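4. The Student Project

4.1 Setting and participants

The recordings described in this section were made by the students of the Ashby project course, which met in the afternoons on the upper floor of a shared office with a balcony railing along one side. We are very fond of that room, and a good deal of what follows depends on it, so we ask the reader's patience while we set it out.
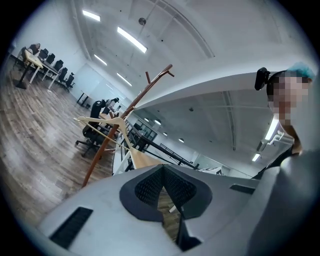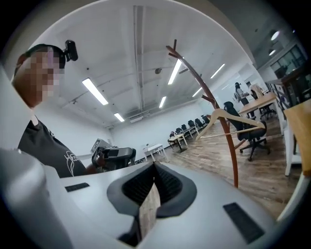

Figure 3. Work in the project room with the hand-held grippers. Both views are from a camera on a gripper, with the coat rack and its hanger in view. Faces are pixelated.

Closberg, January

The course ran for 7 weeks and was open to anyone in the second year, whether or not they had ever programmed a robot (most of them hadn't, and we were glad of it!). The students worked in 3 teams, which they were allowed to name themselves, and so the results are reported under Ashby, Fellerow and Pellside, the last two after the streets where the teams happened to live. Each team chose its own tasks from a short list we had drawn up, wrote its own instructions for them, and then handed those instructions to another team to carry out. We had borrowed this last idea from an old writing class, and it did more for the clarity of the instructions than any amount of red ink from us.

4.2 Tools and tasks

Students worked with grippers held in the hand, and wore a small camera on a band at the head as well, so that a recording could hold the close view at the fingers together with the wider view of the person doing the job. The second picture in Figure 3 shows a wooden block held between the pads. We kept the blocks in the task list from the first week to the last, even after the students had grown a little tired of them, and we would do the same again. A block is a forgiving thing to pick up and an unforgiving thing to place, and a student who can set one down squarely with a gripper is ready for nearly anything else on the list.

The rest of the list was made of ordinary chores: moving a hanger from one hook to another, putting a chair back under a table, passing an object from the left gripper to the right. The hanger was the favorite by a long way. Fellerow wrote 5 versions of its instructions before they were satisfied, and the argument over whether one should approach the hook from above or from the side went on well past the end of class, over sandwiches.

4.3 Recording and review

By the close of the course the teams had recorded 2982 attempts. We asked them to keep the failed ones along with the good ones, and to write a line or two about each failure in their own words. These notes were uneven, as one would expect, ranging from a single word to most of a page, but they were a pleasure to read, and they showed us some things we had missed. Pellside, for instance, noticed that their own attempts went wrong more often when the person holding the grippers was also reading the instructions aloud, and after that they always gave the reading to somebody else.

Review was done in pairs. One student played back an attempt while the other marked where the grasp began and where it ended, and then they traded places for the next one. Where a pair couldn't agree, the attempt went to Fraser Paterson, who taught the course and who settled these questions with great good humor, usually by making both students act out the motion again in front of the class.

We had planned to let the students label the grasps alone from the fourth week on, to save time. They asked us not to. Working in pairs was slower, and they said so themselves, but they liked having someone to talk to while they did it, and the labels from the later weeks needed fewer corrections than the early ones. We therefore kept the pairs through to the end, and all of the labels used in Section 5 were made in this way.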